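Let the Students Pick a Boring Task

Every fall I get the same email from parents and from a few colleagues. It asks when the robotics club will be entering a competition again. We stopped two years ago, and I would like to explain why in one place so I can send people a link.

When I took over the club it ran on the Jamis Cup, a regional event for high school teams. The Cup has a field, a rule book and a timer, and each year the robots have to move foam blocks from one side of the field to the other. I have nothing against it. The students worked hard, and a few of them went on to engineering programs partly on the strength of it. The entry fee, travel and required parts came to 4,000 dollars a season, and the booster account covered most of that.

What bothered me was what the students could tell me afterward. They could explain the scoring. They could explain why their intake was wider than the other team's intake. When I asked what the robot would do with an object that was not a foam block, they looked at me as though I had changed the subject.

So we dropped the Cup and spent less, 3,000 dollars, on bench equipment. I told the students to find a job that a person does at home with two hands and no thought, and to work on that one job all year. They picked sorting out a week of pills. One student's grandmother does it at the kitchen table, and it takes her a long time because of her hands.

It sounded dull to me, and I said so. I was wrong about that. A pill bottle and a day-of-the-week organizer turn out to contain most of the hard problems in handling objects. The bottle is smooth and round. The cap is a separate piece that has to go somewhere. The organizer is light and has small lids. The compartments are only useful if the right thing ends up in the right one. 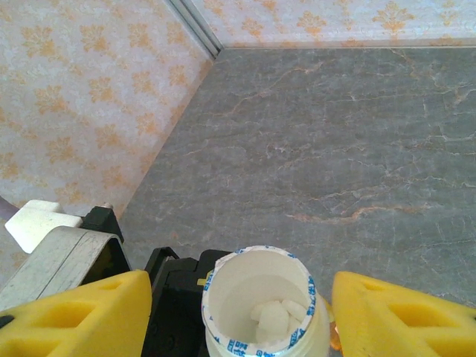
The open bottle between the gripper fingers, seen from the wrist camera.

The wrist camera looks down into the mouth of the bottle, and that view started the best argument we had all year. One group said that seeing the contents was enough and the robot should reach in. The other group pointed out that the fingers are far too chunky for that, and wanted to tip the bottle and pour. Pouring brings its own trouble, since you get however many pieces come out. They argued through most of December. I stayed out of it, and I think that was the most useful thing I did.

In a competition that argument would have been settled by the rule book, or by watching a video of last year's winner. Here they had to settle it themselves, by trying both. They logged 131 attempts in a shared notebook, with a sentence for each one. Many of the sentences are short and unhappy. I have read a lot of lab reports in my time and these are better than most of them, because the writers wanted to know the answer.

Nantana Inthanon, who teaches chemistry down the hall and sat in on several sessions, raised the objection I take most seriously. She said that students need a deadline and an audience, and that a project with neither will drift. She is right that ours drifted. We lost most of a month to the cap. The students had planned for opening the bottle and had made no plan for the cap once it was off.
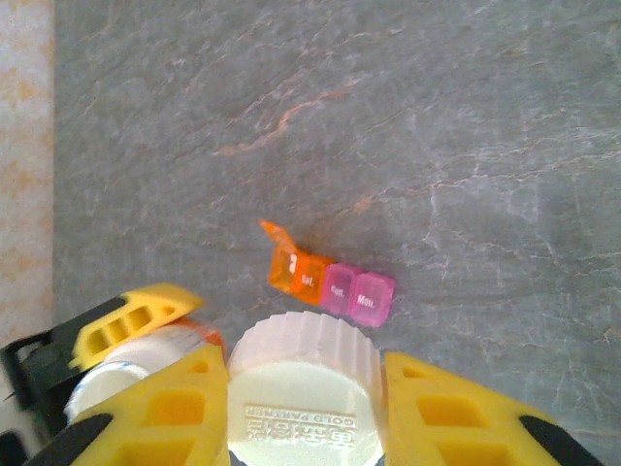

What a deadline is for

My answer to Nantana is that a deadline can be made without a tournament. In spring we now hold an open evening in the Sevitz Room at the public library. The students set up at a table, run the robot and take questions from whoever comes in. The questions are harder than anything a judge at the Cup ever asked. A retired nurse wanted to know how the robot would know it had put two pills in one day. None of the students had an answer, and they went home and worked on it.

I also hear that colleges want to see trophies. Some may. I write recommendation letters for these students, and I have much more to say now than I did when I was describing foam blocks.

There are costs. We lost 9 members the first year, most of them students who liked the travel and the noise — and I miss some of them. A school with room for two clubs should run both. We have one room and one advisor, so we had to choose.

Next year's group has already been told to bring a list of boring tasks to the first meeting. So far I have heard folding dish towels, threading a needle and putting batteries in a flashlight. I would be happy with any of them.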